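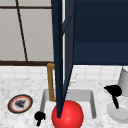 Wie bringt man einem Küchenroboter bei, eine Spüle auszuräumen? Man macht es ihm vor, per Fernsteuerung und sehr oft, und lässt ein Programm aus den Aufzeichnungen lernen.

So jedenfalls hält es Andutura. Die Firma hat im August einen Datensatz mit 1228 Vorführungen freigegeben, sämtlich in einer simulierten Küche entstanden. Ein Mensch führt dabei den virtuellen Arm mit zwei Handreglern, der Rechner schreibt jede Bewegung mit. Das Steuerprogramm trägt den Namen Gazi, die Lernsoftware dahinter heißt Prarketti. In der Mitteilung dazu ist von einem »Durchbruch für den Haushalt« die Rede. Belegt wird das darin nicht.

Die Zahl klingt zunächst beachtlich. Eingereicht wurden allerdings 1608 Vorführungen, der Rest fiel bei der Durchsicht heraus: Gegenstände waren durch den Beckenrand gerutscht, der Arm hatte sich verhakt, oder die Person am Regler hatte mitten in der Aufgabe abgebrochen. Solche Ausfälle sind in der Branche üblich. Ärgerlich ist nur, dass Andutura die aussortierten Versuche nicht mitliefert. Gerade an ihnen ließe sich ablesen, womit schon der Mensch am Regler Mühe hatte.

»Wir wollten saubere Beispiele, also haben wir saubere Beispiele ausgewählt«, sagt Kamrul Rathnayake, der die Aufnahmen bei Andutura leitet. Wer vom Scheitern lernen wolle, brauche einen anderen Datensatz. Ob ein solcher geplant ist, ließ er offen. 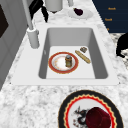
Frida Ásgeirsdóttir, die in Teltwood Bedienoberflächen für ferngesteuerte Greifarme prüft, hat sich einen Teil der Aufzeichnungen angesehen und bleibt zurückhaltend. Ihr Einwand betrifft weniger die Menge als die Art des Vorführens. Wer am Bildschirm steuere, spüre keinen Widerstand. Man drücke zu fest, zu früh oder aus der falschen Richtung, und die Simulation verzeihe es. »Das Programm lernt dann unsere Unbeholfenheit gleich mit«, sagt sie. Ein Teller, der am Beckenboden haftet, weil noch Wasser darunter steht, komme in den von ihr gesichteten Läufen nicht vor.

Andutura hält dagegen, eine Simulation lasse sich beliebig umräumen. Geschirr, Lebensmittel und Arbeitsplatte würden zwischen den Aufgaben gewechselt, damit sich das Programm nicht auf eine einzige Küche einschieße. Das ist richtig, hilft aber nur begrenzt. Eine andere Oberfläche auf dem Teller macht ihn weder schwerer noch fettiger. Und ein Brot, das sich im Rechner wie ein fester Körper verhält, krümelt nicht.

Zum eigentlichen Prüfstein, dem Lauf ohne Mensch am Regler, findet sich in den Unterlagen eine einzige Tabelle. Demnach wurde Prarketti in 196 Testläufen auf sich gestellt, ebenfalls in der Simulation. Eine Erfolgsquote für die gesamte Aufgabe steht dort nicht — angegeben sind nur Teilschritte wie »Objekt erreicht« und »Objekt angehoben«. Einen Gegenstand zu erreichen, ist freilich noch keine ausgeräumte Spüle. Auf Nachfrage verwies Rathnayake auf einen späteren Bericht, für den er kein Datum nannte.

Offen bleibt auch, wer die Vorführungen gemacht hat. Die Begleitschrift spricht von »geschulten Bedienern«, ohne Dauer oder Inhalt der Schulung zu nennen. Für Ásgeirsdóttir ist das keine Nebensache. Zwei Leute räumten dieselbe Spüle völlig verschieden aus, der eine von vorn nach hinten, die andere nach Größe. Werde beides ohne Kennzeichnung vermischt, wähle das Programm am Ende womöglich einen Mittelweg, den kein Mensch gehen würde.

Tests an einem echten Arm hat Andutura angekündigt. Bis dahin ist der Datensatz vor allem für Gruppen brauchbar, die eigene Lernverfahren vergleichen wollen und denen die simulierte Küche dafür genügt. Die Aufzeichnungen können nach Anmeldung heruntergeladen werden, die Steuerung Gazi selbst gehört nicht zum Paket.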